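Search this site Search

Fitting and Checking Push-In Legs on a Molded Plastic Stool

Posted by Uldis Grigaitė, 2021-04-30

641 views 27 shares 5 comments

This procedure covers light plastic stools with separate round legs that push into collars on the underside of the seat. It was written for the Rozīte step stool but applies to most stools of the same pattern. Allow 25 minutes for a first attempt.

You need a table, a sheet to cover it, a soft cloth, a rubber mallet and a pencil. No glue is used at any stage.

1. Prepare the surface

Cover the table with a plastic or vinyl sheet. Plastic seats scratch easily on bare tabletops, and grit left on the table will mark the seat face. Wrinkles in the sheet are acceptable. Grit is not, so wipe the sheet before starting.

Place the stool with the legs pointing up or away from you and the underside of the seat facing you. Work under a strong light. Stress marks in white plastic are faint and are easily missed in a dim room.

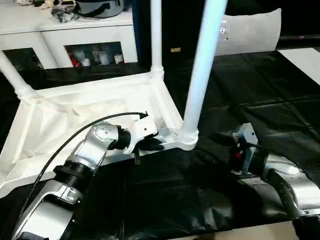
Wipe out the recessed panels between the ribs with a dry cloth. Dust collects there and works its way into the collars. Then run a fingertip along each rib, from the outer rail toward the middle. A crack is usually felt before it is seen. If a crack crosses a rib completely, stop and discard the seat. Cracks of this kind cannot be repaired with household adhesive, whatever the packet says.

2. Check the collars

Press a thumb against the inside of each collar and push outward. The wall should flex slightly and return. A collar that stays out of round will not grip the leg.

Look for a thin ridge of surplus plastic on the inner lip. Remove it with a fingernail or the edge of a wooden spatula. Do not use a knife. A nick in the lip is where the next crack begins.

3. Fit the legs

Mark each leg and its collar with matching pencil numbers if the legs have been out before. Worn legs seat best in their original positions.

Start each leg by hand, holding it in line with the collar, and turn it a few degrees each way while pressing. When all the legs are started, go around again and seat them fully. Use the mallet on the free end only, with light taps, and hold the outer rail of the seat with the other hand.
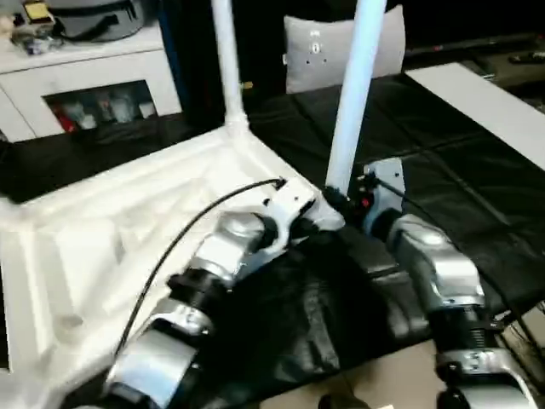 Leg bases at the molded seat frame, stool on a black covering.

4. Test

Set the stool upright on a hard, level floor. Press down over each leg in turn. If it rocks, turn it over again and tap the highest leg. If it still rocks, swap two diagonal legs and repeat the test.

Sit on it before standing on it. Recheck the collars after a week of use and again in June if the stool is kept in a warm room, as heat loosens the fit.

Thanks to Baiba Ozoliņš for the note on pencil marks.

5 comments 27 shares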